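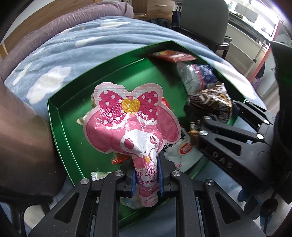
By Ekene Nnaji
Essays | 13th May

I have fallen hard for the night bus, and I want to talk you into one. Last January I rode the Titetti line from Stosard to Druritcombe, 215 miles in the dark, and I got off grinning like a kid. My back hurt. I didn't care!

What I love is the slowness of it. You leave at 10, the driver dims the lights, and for hours there is nothing you're supposed to be doing. I read half a novel. I watched gas stations go by, each one lit up like a little stage – and then I slept through Edet completely, which I still regret a bit.

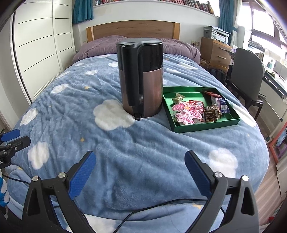 A kettle on a cloud-print blanket.

People tell me the train is faster, and it is. My friend Chibuzor Anozie takes it every month and gets in before lunch. But he couldn't tell you one thing about the country in between, and I could go on all evening about the grain towers. 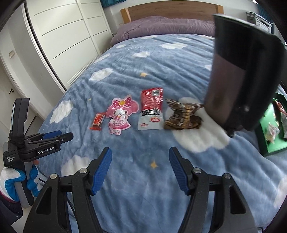

TRAVEL & HOME

The stops are the best part. Ours came at 2 in the morning, at a diner with a long counter and very good pie, and the whole bus woke up and started talking. A retired welder drew me a map of every lake he'd ever fished. I have it on my fridge.

So please, before the routes get cut any further, buy a ticket. Bring a sweater and a neck pillow, sit on the right side going north, and stay awake for Edet if you can – I hear the bridge is lovely at that hour. 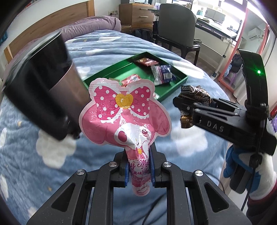 Issue 10

Letters about last month's ferry piece are still coming in, and I'm reading every one.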